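Tulura Compact Hair Dryer: my review after a month and a half

Posted Tuesday, October 27, 2020

I have a lot of hair and not a lot of patience, so when my old dryer started smelling like burnt toast I gave myself one evening to pick a new one and be done with it. I ended up with the Tulura in black. 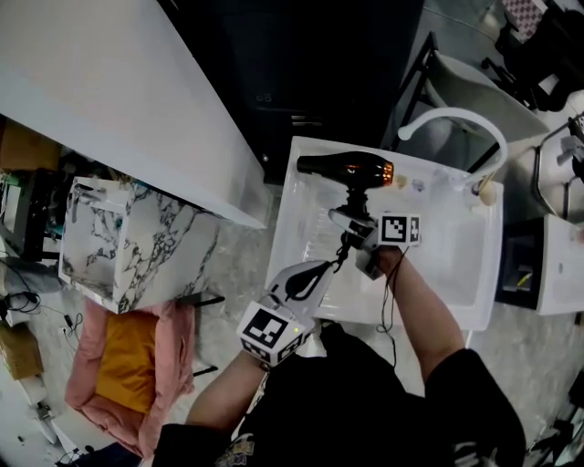 I got mine in September from Robichaud, the housewares store out by the highway, mostly because they had one plugged in on the counter and let you try it. I'm a big believer in holding a hair dryer before you buy it. You can read about airflow all day long and then the thing shows up and weighs as much as a roast chicken!

First, the looks, and yes I care. It's black and very shiny on the barrel, with an orange tint to the vent at the back, and that little bit of orange is what sold me (my last two dryers were both the color of a dentist's office). The shiny finish does collect fingerprints. If you use any kind of oil or cream in your hair, and I use both, you'll be wiping it down a lot. I keep an old sock in the drawer for this and it does a better job than paper towels, which left lint all over it.

Drying time is good. My hair goes past my shoulders and it's thick and kind of wavy, and from towel-dried to fully dry I'm at 13 minutes on high. With the old one I'd get bored and walk out of the house with a damp neck, which in summer is fine and in October is a bad idea. My sister has fine hair and borrowed it for a weekend, and she was done before her coffee was. She also said it was too strong on high and blew her bangs straight up, so if you have short or wispy hair you'll probably live on low, and low is perfectly decent.

There are two speeds and three heat settings, plus a cool button that you have to hold down the whole time. I do not like that button. It sits right where my thumb isn't, and after a minute of pressing it my hand is tired and I quit. Why can't it just click and stay? The Plondano I had before this had a cool switch that stayed put, and it's the one thing I miss about it.

The heat itself is nicer than I'm used to. On the highest setting it's hot enough that you have to keep moving, and I did get my ear once, so watch out for that if you're the type to drift off and think about groceries. The middle one is where I stay. My ends feel less crunchy than they did over the summer, but I also got two inches cut off right before I bought this, so I can't give the dryer all the credit.

Now the noise. It's loud! It's a lower kind of loud than the old one, more of a whoosh than a scream, but I can't hear the phone over it and the dog leaves for the other end of the house the second I open the drawer. If you live with somebody who sleeps later than you do, this is not going to make you popular. I've started drying my hair at night instead, which works out fine apart from the strange shapes I wake up with.

The weight surprised me in a good way. It's not feather light, but the balance is right, so it doesn't tip forward when you hold it up over the back of your head. I can do the whole job without switching arms, or close to it. The handle is slim enough for my hand (I wear a small in gloves, if that helps anybody) and it doesn't get warm, even at the end.

The cord is fine on length for me. It reaches from the outlet to the mirror with slack left over, and I like that it's soft and lies down where you put it. The old one had a cord that remembered every way it had ever been folded. I did read a couple of comments from people saying theirs twisted up near the handle after a while, and I haven't had that, but six weeks isn't very long. I don't wrap it around the handle, I just make a loose loop and drop it in the drawer. I'll come back and add a note if anything changes.

Cleaning is easy enough. Unplug it, let it cool, and brush off the back vent with a dry toothbrush. The booklet says to do this once a month. Mine already had a gray fuzz on it at two weeks, so I'd go by how yours looks and forget the booklet. While we're on the booklet, the English part is four pages and one and a half of those are telling you not to use it in the bath. Okay!

In the box you get the dryer, one narrow nozzle and a diffuser. The nozzle is great, it snaps on and stays. The diffuser is where I'd knock off a star. It's shallow, the fingers on it are stubby, and it popped off on me twice with my head upside down, which is not the moment you want to be hunting for a piece of hot plastic. If you have real curls and the diffuser is the whole reason you're buying a dryer, I'd look at the Grenport one instead. My cousin swears by it. It costs more, and it's bigger, and I couldn't get along with the handle, but the diffuser is deep like a bowl and it locks on with a twist.

One more small gripe -- the hanging loop. It's so small it won't go over any hook I own. I tried the towel hook, the robe hook and one of those stick-on ones, and gave up. Drawer it is.

So would I buy it again? For my hair, yes. It's quick, my arm doesn't ache, and it looks nice enough that I don't mind when I forget to put it away. I'd skip it for curls, and I'd skip it if you share a thin wall with a light sleeper. Four stars from me, and if they ever fix that cool button I'll happily make it four and a half. Robichaud had the white one too last time I went in, in case black isn't your thing, though I didn't check whether it comes with the same nozzle.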